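Re: Sorting the block boxes before the summer loan
Halldóra Hallgrímsson, 6/22/26
Filed under: Toy library list > Cleaning and sorting
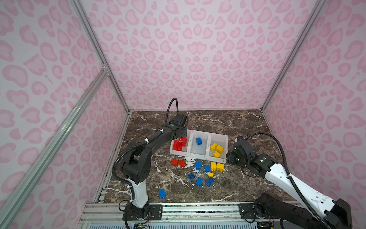
I have been through the old messages on sorting and I think we should settle on one way of doing it before the boxes go out again. Kári's message is quoted further down for anyone who missed it. My own view is that we sort by colour first and by size afterwards, and that we do it in small lots on a hard top. A white plastic tray with three compartments is enough for the job, with red in the left, blue in the middle and yellow in the right, and the loose blocks kept on the table in front of it. The blue compartment has just one block standing in it and most of the blue is still out on the marble, and you can see at a glance which colour wants doing next. You can also see the small white crumbs and bits lying between the blocks, which is my second point and the one I would like people to take more seriously.

Kári Thygesen wrote:

> Hello all,
>
> I took home two of the big boxes from Tilton and started on them last night. It is slow. I had been tipping the whole box on the carpet and picking out the reds, then the blues and so on, but by the time I got to yellow I was kneeling on them and a few had gone under the sofa.
>
> Questions:
>
> Do we sort by colour or by size? The label on the lid says colour and the card inside says size.
>
> Does anybody wash them before sorting, or after? I found fluff and what I think was biscuit.
>
> Is there a reason we mix the small blocks in with the ordinary ones? The small ones end up at the bottom and the families say they are missing.
>
> I can do another box if someone tells me which way it is meant to be.
>
> Kári

To take these in turn.

Colour or size. The card is the old one from when the boxes lived at Bundgaard and went only to the nursery there. The lid is right. Please take the card out and put it in the recycling. Within a colour, put the small blocks in a bag of their own with the colour written on it, and lay the bag on top of the others when you pack. A small yellow one looks much like an ordinary yellow one when it is lying among them, so go over each colour a second time once the table is clear.

Washing. Sort first, then wash. I know Auður does it the other way and she has her reasons, but when I washed an unsorted box I had to dry the lot in one heap and it took until the next evening. If they are sorted you can wash one colour, spread it on a towel and get on with the next. Warm water and a little washing-up liquid. Studs down on the towel, so the water runs out of the hollow side first for a minute, then turn them over. No dishwasher please. The last lot that went through one came back with the corners gone soft and they no longer grip.

Crumbs. Wherever you sort, wipe the top down before you begin and again between boxes. The bits fall out of the hollow undersides as soon as the blocks are handled and if you leave them they go straight back in with the next handful. I use a dry pastry brush and then a damp cloth. A carpet is no good for this at all, as Kári has found. A kitchen worktop or a table is fine. Anything with a gap down the middle, such as an extending table, will swallow the small ones.

How many to have out at once. I would not tip a whole box. Take out as many as you can spread flat without them lying on top of each other, clear those, and take some more. When a compartment fills up, empty it into its bag before carrying on. If you let them heap, the top ones slide over the divider and you are picking reds out of the blues again.

Blocks that do not belong. We have had odd ones come in from other sets. If it fits on top of one of ours and holds, keep it. If it does not hold, put it in the envelope marked Odd and give it to Auður when you see her. Anything cracked goes in the bin, and I would sooner be short than send out a sharp edge.

Count. The full stock list says 3,000 and at the last check we had 2,069, and I think a good part of the difference is sitting in people's cupboards. Could everyone have a look, please, particularly those who had boxes over the winter. Volkan has said he will do the weighing this time, which saves counting by hand. He needs the bags dry and closed with the colour on the outside. He does not need them in any order.

Boxes still to be done: the 6 on the lower shelf at Pleltley. Kári has two at home already, which are separate from these. If you take one, reply to the list and say so, so that we do not have two people turning up for the same box. I have a spare divided tray if anybody wants to borrow it. A muffin tin does nearly as well for the small blocks but is too shallow for the others.

Rozália asked me privately whether the baseplates are included. They are not. They stay in the flat crate and only want a wipe.

I will be at Pleltley most mornings until the end of June and can let people in.

Halldóra

List contact: write to the list owner | © Pleltley Toy Library members' list | Back to top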